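Friday, workshop, 7.40 am

Second dress of *Rodeo* last night. Ran 2 hours 20 with the interval, which is longer than the director wants, but most of the extra is in the barn change and that is ours to fix.

**Barn change (end of act one).** Still slow. The Holmgren winch takes the back wall out cleanly, then everyone waits for the hayloft truck to clear the stage-left leg. The castors are binding where the new floor meets the old. I planed the lip down after the show and ran the truck over it by hand, and it rolls better. Needs trying with people on it before the half tonight.

**Cue 403.** The dusk fade is still jumping in the last part. I rewrote it with a longer time on the side light and left the cyc alone. If it jumps again, look at the follow-on from the cue before, as that is where I found the old timing sitting. Cue 415 is fine now. Please don't touch it.

**Sound.** The thunder from the rear speakers drowned the widow's speech in act two. Brought it down on the desk and saved under a new file name. The old file is still there if the director asks for it back. The harmonica is live and needs no help from us except in the campfire scene, where he sits with his back to the house.

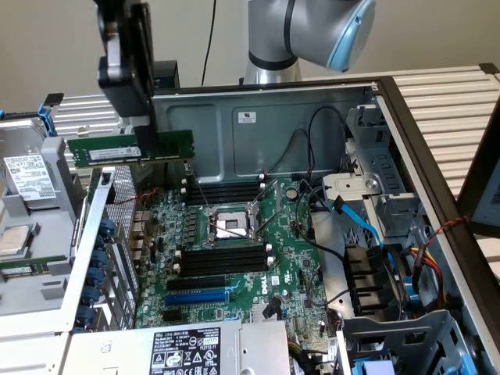

Stage management's reply to last night's notes was that the barn change feels long from the front mainly on account of the silence, and could the harmonica carry on through it until the truck has landed? I'm in favour. It would need a new cue light by the down-left entrance, as he can't see the truck from there. There is a spare in the Grostamex crate under the paint shelves, and cable enough if we go round the back of the proscenium.

**Paint.** The saloon front looks too clean under the warm state. Mixed a thin brown glaze and tried it on the inside of the left-hand door. Looked right from the stalls, a bit muddy from the circle. Will thin it again and do the lower half only. The Unon varnish dries shinier than the tin says, so keep it off anything facing the front lights.

**Props.** The whisky bottle label has come off again. The second saddle has a loose stirrup and must not be sat on until it is stitched.

To do before the half:

- run the hayloft truck with full cast on it
- fit and test the cue light
- glaze the saloon front, fans on afterwards
- stitch the stirrup
- sweep the upstage crossover, there is sawdust from my planing

Fit-up drawings are back in the plan chest, second drawer.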